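Waltstead Storage Planner -- Set-up Guide
Section 4: Preparing your bin list and printing labels

Before you begin this section, please finish Section 3 (Creating your first storeroom). You need a user name with the role "Editor" or higher. If you have only the role "Viewer", the button New Bin is gray and you can not press it.

4.1 What is a bin in Waltstead

In this program, the word "bin" means any place which has its own label and can hold parts. It can be a small drawer, a shelf position, a pallet place on the floor or a large metal container. The program treats all of them in the same way. The difference is only in the field Bin Type, and this field decides which label size is offered to you later.

4.2 Choose a numbering rule

1. Open Settings, then Storeroom, then Numbering.
2. Select Simple or Zoned. Simple gives every bin one running number. Zoned puts a zone letter in front of the number.
3. Type the first number. The field accepts a start number from 1.
4. Press Save. The program shows you a sample, for example B-138.

Note: Changing the rule later is possible, but labels already printed will keep the old number. You must print them again and stick them over the old ones.

Note: Do not use the letters I and O as zone letters. On a small label they are easily read as one and zero. The program will warn you, but it will not stop you.

4.3 Enter the bins by hand

1. On the main page, press New Bin.
2. In the field Name, write a short name which your colleagues will understand. "Long bolts" is better than "Misc 2".
3. Choose the Bin Type: Drawer, Shelf, Floor or Open Container.
4. Enter the inside length, width and depth. The unit is millimeters.
5. If the bin has a weight limit, enter it in the field Max Load. Leave it empty if you do not know. Do not enter zero -- the program understands zero as "nothing may be stored here".
6. Press Save and Next to continue with another bin, or Save and Close to return.

For an open container with sloping sides, measure the length and width at the flat bottom, not at the top edge. If you measure at the top, the calculated volume will be too large and the program will suggest more parts than can go inside. 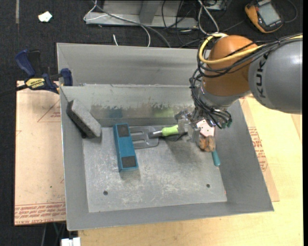 Figure 4-1. Bin Type "Open Container": sheet-metal bin with sloping sides and flat bottom.

4.4 Import the bins from a file

If you have many bins, it is faster to import them.

1. Press Import, then Download Blank File.
2. Fill in one row for each bin. Do not change the titles in the first row.
3. Save the file as CSV with commas.
4. Press Import again, select your file and press Check.
5. Read the result. Rows with a mistake are marked in red, with the row number and the cause.
6. Correct the file and check it again, or press Import Good Rows Only.

CAUTION: Importing a bin number that already exists will overwrite the old bin, including its minimum stock. This can not be undone from the program. Make a backup first (see Section 9).

One file can contain at most 3020 rows. Longer lists must be divided.

4.5 Print the labels

1. Mark the bins in the list, or press Select All.
2. Press Print Labels.
3. Check the label size. Drawer labels are 60 mm wide. The size for Open Container is larger, and it can not be made smaller.
4. Print one test label and scan it with your hand scanner.
5. If the scanner shows the right bin name, print the rest.

Clean the surface with a dry cloth before you stick the label. On an open container, put it on an outside wall, where parts can not scratch it.

If the scanner shows message 458, the label is readable but the bin is not in the selected storeroom. Change the storeroom in the upper menu and scan again.

4.6 Changes in this section

10/09/2024 -- Step 4 in 4.5 was added, after a suggestion from Ayanda Cele. The explanation of Max Load was corrected by Slamet Purba.

Continue with Section 5: Minimum stock and reorder messages.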